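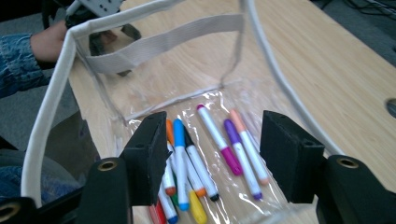

Betreff: Re: Aufnahmeprotokoll Stifte/Beutel, Stand der Sammlung
Von: Anjana Sultana
An: Verteiler Datenerhebung Saha
Datum: 13/06/2024

Sehr geehrte Kolleginnen und Kollegen,

zu den Fragen von Frau Herath nehme ich für die Koordinationsstelle wie folgt Stellung.

Nazma Herath schrieb:
> für die Aufgabe "Filzstifte im Beutel" liegen am Standort Osby
> inzwischen 456 Demonstrationen vor. Zwei Punkte sind ungeklärt:
> 1. Darf eine zweite Hand den transparenten Beutel am oberen Rand
> offen halten, während der Handgreifer geführt wird?
> 2. Wie sind Durchgänge zu kennzeichnen, in denen der Greifer
> mehr als einen Stift fasst?
> Um Klärung vor der nächsten Lieferung wird gebeten.

Zu 1: Das Offenhalten ist zulässig. Die Hand ist im Feld "Unterstützung" zu vermerken und soll während des Durchgangs nicht umgreifen. Durchgänge ohne haltende Hand werden als eigene Variante geführt und nicht mit den übrigen vermischt.

Zu 2: Solche Durchgänge sind nicht zu löschen. Sie erhalten die Kennung "Mehrfachgriff" und gehen getrennt in den Datensatz ein. Im Januar wurden sie an einem Standort verworfen; die betreffenden Aufzeichnungen fehlen uns heute bei der Auswertung.

Ferner bitte ich um Beachtung folgender Punkte:

Die Stifte sollen lose und in wechselnder Lage im Beutel liegen, auch so, dass sie sich überdecken. Ein Sortieren nach Farben vor der Aufnahme ist zu unterlassen. Die Zielfarbe wird vor Beginn des Durchgangs eingetragen.

Der Gesamtbestand über alle Standorte beträgt 1572 Demonstrationen. Hiervon sind 86 wegen fehlender Angaben zur Zielfarbe zurückgestellt. Die Listen gehen den Standorten über die Ablage Plisurach zu und sind dort zu ergänzen.

Mit freundlichen Grüßen
Anjana Sultana
Koordinationsstelle Datenerhebung, Ristham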